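I've been putting off the play kitchen for weeks. It started as a small box of toy food from Nazma Sheikh when her kids outgrew it, and then people kept adding to it (you know how that goes) until the bin wouldn't close and I was stepping on fruit at 6 in the morning.

So one evening in January I made a pot of tea, cleared off the white table and started sorting. My rule was simple: if it gets played with, it stays. If it has teeth marks all the way through, it goes!
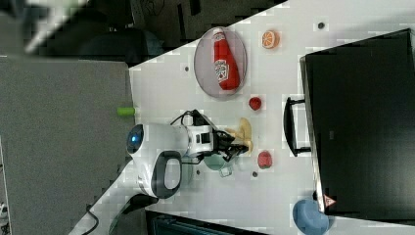
Ketchup on the plate, banana by the teal cup, half an orange up top.

The ketchup bottle was never in any danger. It goes on everything at our house, including the orange. I was ready to let the cups go, but I got talked out of it, and I'm glad, because tea parties are back in a big way this week.

Debashish Mollah asked if he could have the leftovers for his daughter's playgroup over in Harulgate, so I filled 4 grocery bags and drove them over before lunch. The bin closes now! Next up is the puzzle shelf, where I already know the 500-piece one is missing its corner.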